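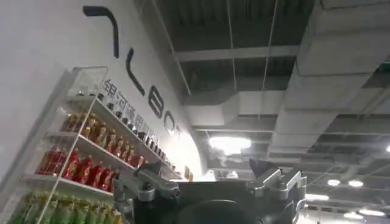
Search products, part numbers, manuals Go

Kuvar K2 Demonstration Kit
Hand guiding and remote control recording for arms with two-finger grippers

The K2 is a set of hardware and software for recording task demonstrations on a robot arm. An operator either moves the arm directly by the guide handle or drives it from a separate leader arm. Both methods write the same episode format, so recordings made by hand and recordings made remotely can go into one training set without conversion.

The kit was developed for shelf work: picking, facing, restocking and returning bottles, cartons and small boxes on open retail shelving. It can be used for other tasks within the payload and reach of the host arm. It does not include the arm or the gripper.

What is supplied

Guide handle with enable switch and mounting ring
Leader arm with trigger grip and table clamp
Wrist camera, fixed lens, with bracket
Controller unit with power supply
Foot pedal, two-position
Cable set for arm, camera and network
Alignment card for camera calibration
Recorder software license, one controller

The guide handle and leader arm can be ordered separately. The controller is required for either one.

Hand guiding

The guide handle mounts between the tool flange and the gripper. Squeezing the enable switch to its middle position releases the arm into gravity-compensated motion. Letting go, or squeezing through to the end stop, holds the arm in place. A thumb slider on the side of the handle sets gripper opening. The slider is proportional and has a detent at the closed end.

Hand guiding gives the operator direct contact with the arm and, through it, some sense of contact with the shelf. It is the better method for tasks where the fingers pass close to a shelf board or between neighboring bottles. Its main drawback is that the operator's hand and forearm may enter the camera view. The handle can be clocked to any of four positions on the mounting ring. For shelf picking, mount it on the side away from the camera bracket and stand to the side of the arm.

Payload must be entered before hand guiding is enabled, including the mass of the gripper, handle and camera. If the arm drifts when released, the entered mass or center of mass is wrong. The controller runs a short check at startup and will refuse to release the joints if the measured load and the entered load disagree.

Remote control

The leader arm is a small passive arm with the same joint order as the host. Joint positions are read by encoders and sent to the controller, which commands the host arm to follow. The trigger on the leader grip controls the gripper fingers. The leader can be clamped to any table edge or rail.

Motion scaling is set in software. At 1:1 the host copies the leader joint for joint. Cartesian mode maps hand motion to tool motion and allows reduced scale for fine placement. In Cartesian mode the foot pedal acts as a clutch: press to disengage, reposition the leader, release to continue. The clutch state is stored with the episode, and clutched intervals can be dropped on export.

On engagement the host does not jump to the leader pose. The operator brings the leader into agreement with the host, joint by joint, using the on-screen bars, and following begins when all of them are within tolerance.

Remote recording keeps the operator out of the wrist view. Operators new to it should expect to work slowly at first, particularly when judging depth along a shelf that recedes from the camera. A second, fixed camera may be added on the spare port.

Wrist camera

The bracket places the camera behind the gripper, looking forward along the fingers. Both finger assemblies and the front of the gripper body should remain in view through the full stroke. This is intended. A policy trained on wrist images needs to see where the fingertips are in relation to the item, and cropping the gripper out generally makes grasping worse.

Exposure can be automatic or locked. Where the arm tilts upward during an approach, overhead lights will enter the view and automatic exposure will darken the shelf. White walls and light-colored shelving have a similar effect. For stores and showrooms with exposed ceiling lighting, lock exposure with the camera facing the items to be picked, then sweep the arm through its working poses and confirm that labels remain readable in the preview. Some washout at the lights themselves is acceptable.

Clear side panels on shelving units may not register reliably in an image. Set them as keep-out planes in the controller before recording. Up to six planes can be stored per work cell. The arm stops short of a plane in remote mode and stiffens against it in hand guiding.

Recording an episode

1. Move the arm to the start pose. The pose can be saved and recalled by name.
2. Select the task label. Labels are free text and should be agreed before the session.
3. Press the pedal to its second position. The controller tone sounds and recording starts.
4. Perform the task in one continuous motion where possible.
5. Press the pedal again to stop.
6. Mark the episode as kept, failed or discarded.

Failed episodes are retained by default and can be filtered later. Discarded episodes are deleted when the session closes. A note may be attached to any episode.

For shelf tasks, vary the start pose, the row and the facing between episodes. Training sets recorded from a single start pose in front of a full row tend to do poorly once the row has been picked back from the front edge. The recorder shows a coverage plot of start and grasp positions for the current label, updated after each kept episode.

Episode contents

Joint position, velocity and motor current, host arm
Joint position, leader arm (remote mode only)
Tool pose in base coordinates
Gripper opening, commanded and measured
Wrist camera video with per-image timestamps
Enable switch, pedal and clutch state
Task label, operator code, outcome, notes

All channels are stamped from one clock in the controller. Video is stored as recorded, with no rectification. Calibration is saved alongside it. Operator codes are assigned in the recorder and need not correspond to names.

Specifications

Controller supply: 24 V DC, adapter included
Joint state logging: 300 Hz
Host arm interface: Ethernet
Camera ports: two
Leader arm reach, fully extended: 400 mm
Guide handle height added at flange: 91 mm
Enable switch: three-position, dual channel
Mounting ring: aluminum, anodized
Storage: removable drive, user supplied
Operating environment: indoor, dry, non-condensing

The height added by the handle must be entered as part of the tool offset. Reach into deep shelves is not affected, but clearance to the board above should be rechecked after fitting.

Compatibility

The controller works with six- and seven-joint arms that accept streamed joint commands and report motor current. Arms without current reporting can be used in remote mode only. Gripper support covers parallel and linkage-type two-finger grippers with position feedback. Suction tools and multi-finger hands are not supported by the thumb slider or trigger mapping in this release.

The Brodumier adapter plate is needed for flanges outside the standard bolt pattern. It adds to the tool offset and is listed under accessories.

Mobile bases may be used provided the base is parked and braked during recording. Base motion is not logged.

Safety

Hand guiding places a person within reach of a powered arm. A risk assessment of the complete installation is the responsibility of the integrator. The enable switch on the handle is not an emergency stop and does not replace one. Limit tool speed in the host arm's own safety settings before the kit is connected. The K2 controller cannot raise those limits.

In remote mode the operator must have a clear view of the arm and of anyone near it. Do not operate from another room on camera view alone.

Glass bottles should be replaced with empty or plastic equivalents during operator training. Weight differences will appear in the motor current channel and should be noted in the task label.

Application notes

AN-3, Recording shelf picks with mixed bottle sizes, by Haruto Ogura. Covers finger opening before approach, spacing between neighbors, and labeling by row.

AN-5, Exposure and glare at the wrist camera, by Yasuo Nishimura. Covers locked exposure, bracket tilt and the placement of added lighting.

AN-6, Combining hand-guided and remote episodes. Describes the export settings used at the Dernevwood test floor, including resampling and removal of clutched intervals.

Accessories and spares

K2-LA Leader arm with clamp
K2-GH Guide handle with ring
K2-WC Wrist camera with bracket
K2-FP Foot pedal
K2-AC Alignment card, pack of two
K2-BP Brodumier adapter plate
K2-CX Extended arm cable
K2-TS Replacement trigger spring set

The trigger spring is a wear part. Replace it when the grip no longer returns fully to open, then rerun the trigger calibration from the recorder menu. Leader arms shipped before March use the earlier spring with a straight tail. State the serial number when ordering.

Ordering

Kits are built to order with a bracket matched to the gripper. Specify arm model, gripper model and flange pattern. Bracket drawings are available on request for customers who prefer to machine their own. Service, calibration and returns are handled by Wattanapong. Leader arms returned for calibration should be packed in the original insert with the joint locks fitted.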